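Grullance Kitchen Demonstrations: Notes for People Using the Data

Welcome, and thank you for reading before downloading. I wrote most of this file over a couple of long evenings in September, and Hae-won Cha went through it afterward and took out the parts where I wandered. Some wandering remains. If you only need the folder layout, skip down to "What's in a folder" and come back when something surprises you.

What this is

Grullance is a collection of simulated kitchen demonstrations. A person sits at a desk, steers a robot arm through a chore in a rendered kitchen, and we save everything the arm did along with the pictures the policy would have seen. We made it to teach small imitation policies to fetch and put away things in places that are awkward to reach, mostly refrigerators, cabinets and drawers. There are 31 tasks in this release. Each one has 40 demonstrations that we kept, and a smaller pile of failed ones that we also kept, in their own place, for reasons I'll get to.

Everything was recorded in Plollau, the simulator our group has been building and grumbling at for a good while now. The kitchens come from a layout generator called Vinska that Macario Cuautle wrote. You give it a seed and it gives you back walls, counters, floors, cabinet fronts and appliances that more or less go together. Some of the combinations are ones I would happily cook in, and some are not.

Why refrigerators take up so much of it

When we started, we had a nice even spread of tasks and the refrigerator was one place among many. Then Weidong Hou trained the first round of policies, and they did well on open counters and badly nearly everywhere that had a door. A door takes up room. The arm has to come in from the side that's open, the shelves get in the way of the elbow, and the hand often covers the very thing it is trying to pick up. So we went back and collected a lot more of those, and I'm glad we did, even though they are slow to record and hard on the patience.

We also put things in the refrigerator that don't belong in one. The object for each demonstration is drawn from one shared pool, whatever the location, so a policy can't learn that cold shelves only ever hold milk and eggs. It has to look.
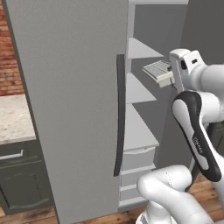

Refrigerator group, side view: gripper pointing down toward a keyboard-like object on a tray.

Views like this one are useful for checking your own camera setup. If you replay a demonstration from the refrigerator group and the arm comes in from the hinge side, your base pose is being read in the wrong order. I have made that mistake myself, more than once, and spent most of an afternoon blaming Macario's generator for it (sorry, Macario).

How the demonstrations were recorded

Our operators were Iraís Ayala, Rocío Palacios, Hae-won and me. We used a handheld controller with a trigger for the gripper. The controller moves the hand, and the simulator works out the joints. There is a clutch button, so you can stop, set your wrist down somewhere comfortable, and pick up again from the same pose. You will see those stops in the data as short stretches where nothing moves. We trimmed the ones at the start and end of each demonstration and left the ones in the middle alone, since cutting them made the speeds jump in ugly ways.

Please know that the four of us do not drive alike. Iraís is quick and takes wide, sweeping approaches. Rocío creeps in slowly and nearly always lines up the fingers before she goes down. I overshoot and come back. Every demonstration carries an operator code so you can train on one style or mix them, and if you compare results I'd love to hear what you find. Weidong's policies liked Rocío's driving best, and she has been very gracious about it.

Doors start open in most of the refrigerator tasks. We do have a few tasks that begin with the door shut, and those are marked with "door_closed" in the task name. Don't mix the two groups without thinking it over first. The closed ones are much longer, and a policy trained on both tends to reach for the handle whether or not it needs to.

What's in a folder

Each task has its own folder, and inside it you'll find:

demos: the kept demonstrations, one file apiece
failed: attempts that didn't meet the success check
task.txt: the instruction in plain English, with 6 rewordings
seeds.txt: the kitchen seed and object seed for each file
notes.txt: anything the operators felt like writing down

A demonstration file holds joint positions, hand pose, gripper opening, the base pose, the camera pictures and the success flag, all saved at 10 steps per second. Object poses are in there too, under "state". They're meant for replay and for scoring. If you feed them to a policy and report the result, please say so plainly in your write-up.

Do read notes.txt now and then. They're short, they're often cranky, and they will tell you things like "shelf too tight, came in low" that save you a lot of guessing.

How success is decided

A demonstration counts as a success when the object is at its goal, the gripper has let go, and the object has stayed put for one second. For fetch tasks the goal is usually a marked area on the counter. For put-away tasks it's a shelf or a drawer. The check doesn't care which way up the object ends, so you'll find a few that finished on their side and passed anyway. Hae-won wanted to throw those out and I wanted to keep them. We kept them and gave them a "tipped" tag, and you can side with whichever of us you like.

The failed folder is there because several people asked for it, and because the failures are interesting. Most are drops. A fair number are the arm link bumping a shelf or a door while the hand itself was doing fine. We did not save attempts where the simulator itself misbehaved, such as objects sinking into a tray or shooting off across the room.

Things to watch out for

The lighting is mild and doesn't change much from one kitchen to the next. Policies trained only on this data will likely be thrown by strong shadows, so add your own variation if you plan to go near a real kitchen.

Thin, flat objects are harder here than they ought to be. Contact between the fingers and a thin edge is a little slippery in Plollau, and operators learned to grip deeper than a person would with a real object. That habit is in the data.

Refrigerator interiors are mostly pale, and so are many of the objects. If your vision model struggles to tell one from the other, try a larger crop before you give up on it.

Two kitchen seeds share the same counter and floor. They're listed at the bottom of seeds.txt, and you'll want to keep them on the same side of any split you make.

Splits and comparisons

We hold out kitchens and never single demonstrations. The file called heldout.txt lists the seeds we set aside, and the numbers in Weidong's training notes all use that list. If you make your own split, go by kitchen seed, or your test score will look far rosier than it should.

Thanks and getting in touch

The recording machines and the desk we all fought over were lent to us by Beltrán, and we're very grateful. If you find a broken file, send the task name and the file number to Rocío, who looks after fixes. For questions about kitchens and seeds, write to Macario. For anything else, including arguments about the tipped ones, open an issue and one of us will answer, though it may take a few days when we're in the middle of recording.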